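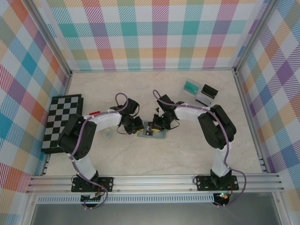
**Bench Notes, Issue 95**

# Moving a returns bench over to two arms

These notes are for shift leads at sites where part of the returns work is going to a two-arm bench. They come from the changeover at our Lodusberg depot, where mixed toys and small goods come back from hire and have to be sorted before checking. Renu Srivastava ran the people side and Radek Halás did the set-up. The Flaltier manual covers installation, so none of that is repeated.

## Before the first shift

1. Write down what the bench staff do now, including the jobs that aren't on the job sheet. Ours wiped items down, matched lost parts by eye and told the hire desk when a customer kept sending things back damaged. The arms took over none of that.
2. Decide which items go to the arms. Start with hard, closed objects. Keep soft toys, string and anything torn on the manual bench.
3. Tell people what will happen to their hours before the machine arrives. Renu held one meeting per shift, at 2 pm and at 10 pm, and put the new rota on the wall the same day.
4. Name one operator per shift. This is a job with its own training time, and it should be paid as one.

## Running a batch

Tip nothing onto the table. Lay items out by hand with a clear space between them, then step back behind the line and press start. A batch at Lodusberg is 100 items, fed a few at a time.

The operator watches the wrist view on the screen while the arms are working.

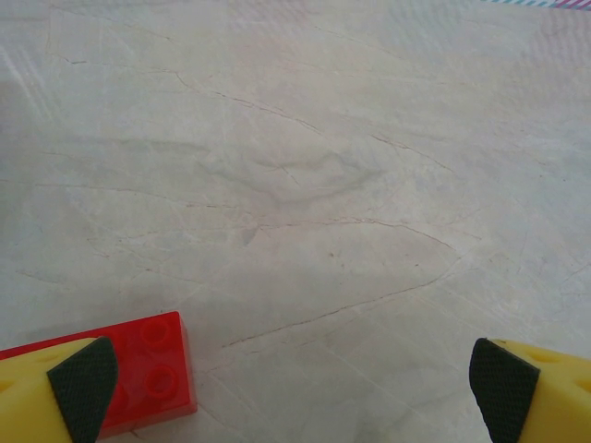

Judging a pick is the skill that takes longest to learn. New operators tend to stop the arm too early or leave it too late. Look at where the item sits against the pads before the fingers close. A red brick lying at an angle, half hidden behind the left finger with nothing near the right one, isn't centred. Let the arm have one more try at it. If the second try starts from the same place, press pause, wait for both arms to stop, and move the item by hand. Log it as "assisted". Do not log it as a fault.

Our first month had 368 assisted picks. Radek went through them with the operators and most were down to how the table had been laid out. We changed the layout card in May and left the software alone. 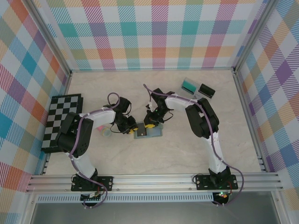
The layout card is now kept at the bench and any operator can amend it in pencil. Radek copies the changes into the Tesico sheet once they have been tried on two shifts.

## What to expect from the staff side

- The work gets quieter and there is less lifting. There is also less talking, and some people dislike that. We swap operators every two hours.
- Experienced sorters find the first fortnight slow. Pair them with the manual bench for half of each shift.
- Matching lost parts still needs a person. Šimek, our other site, cut those hours too soon and had to put them back.
- Don't put individual operators' assisted counts on the noticeboard. We did it for a week and people stopped logging them.

## End of shift

Clear the table, check the finger pads for dirt, and bring both arms to rest before switching off. Write the assisted total in the book, with a line on anything odd. The depot takes in up to 2000 items in a busy week, so a fault that isn't written down will probably be met again by someone else on the next shift.

Questions about rotas go to Renu. Leave questions about the bench in Radek's tray with the batch number.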